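Section 6. Setting Up Your First Stock List

Welcome to the fun part! Once Skasis is installed and you've signed in, you can build a stock list in one sitting, and it's a real pleasure to see your shelves turn up on screen.

1. Open the Lists tab and choose New List. Give it a short name you'll recognize on a phone (ours is just "Back Room").

2. Pick a numbering style. Plain numbers are great for small shops. If you have several rooms, use a letter first, so that bin 43 upstairs becomes U43.

3. Add your bins. Type a label, press Enter, and keep going — the cursor jumps to the next line by itself.

4. Set a low-stock level for each item. We like 15 for screws and small fittings, but go with whatever suits your reorder times.

5. Press Save, then Sync. Wait for the green check mark before you close the window.

Note: Labels can be up to 43 characters long, spaces included.

Caution: Renaming a list after you've printed labels breaks the link to the old codes. Print a fresh set first!

Bin photos

Each bin can carry one photo, and it shows up beside the label in search results. Tap the camera icon, take the picture, and press Keep. Big open-topped bins work nicely.

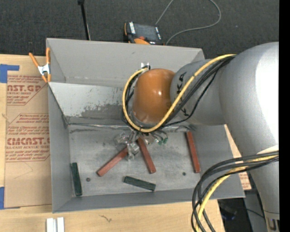
Annunziata Bianchini: I set up 1098 items before I found the Copy Down button in step 3. Please mention it earlier! It fills in the low-stock level for the whole column, and you can still change single rows afterward.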